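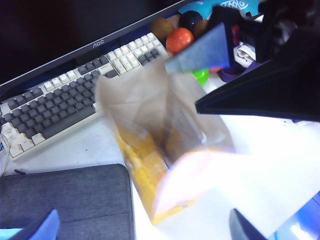 Learning Thai script from an online course - worth it?

Posted in May by Pliltdale

I signed up for the beginner course at Roltelano and I'm stuck on lesson 6. It covers the consonant classes. Do I need to memorize them before I start on vowels, or can I do both together? I can spend an hour on it most evenings.

Lertchai Boonyarit
Do both. Learn the middle class consonants first, there aren't many, and read short words with long vowels right away. Tone rules only make sense once you can sound words out - so leave them for later. Write each letter by hand, starting from the little circle.
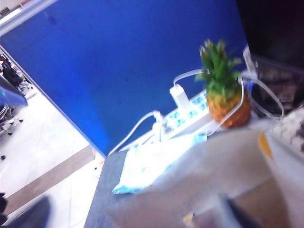 A small pineapple on the desk.

Miltex
just use flashcards

Thaweesak
I took the same course. Lesson 6 is too long, so I split it over 5 evenings.

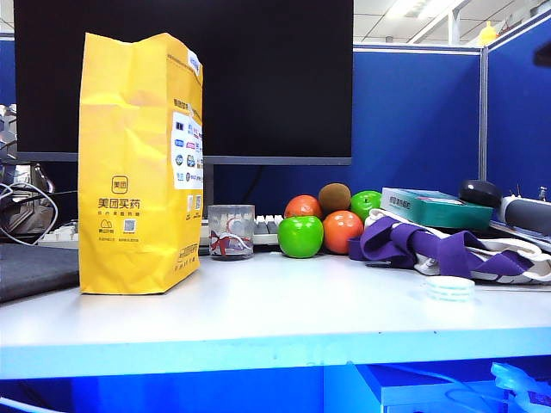
After that I went back and redid the listening drills, and those helped more than the charts. Page 204 of the workbook has a table of all the classes. I'd print it.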